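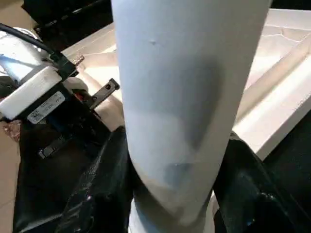
Kurham Residents' Association
Minutes, February meeting

Present: 13 members, Nantana Kongkaew in the chair. Apologies from Shirazi.

1. Last minutes
Approved with one fix. The Skastitz Road repair bill should read $1153.

2. Parking
Complaints again about trucks left overnight by the Somamero building. Chair to write to the owner. Permit stickers to be renewed by the end of the month; 21 still not collected.

3. Storm drain
Blocked at the low end of Skastitz Road. City has been called twice. Shirazi to call again and ask for a case number.

4. Spring yard sale
Agreed to keep table fees at $12. Setup from 7 a.m.

5. Other business
None. Meeting closed at 8:40 p.m.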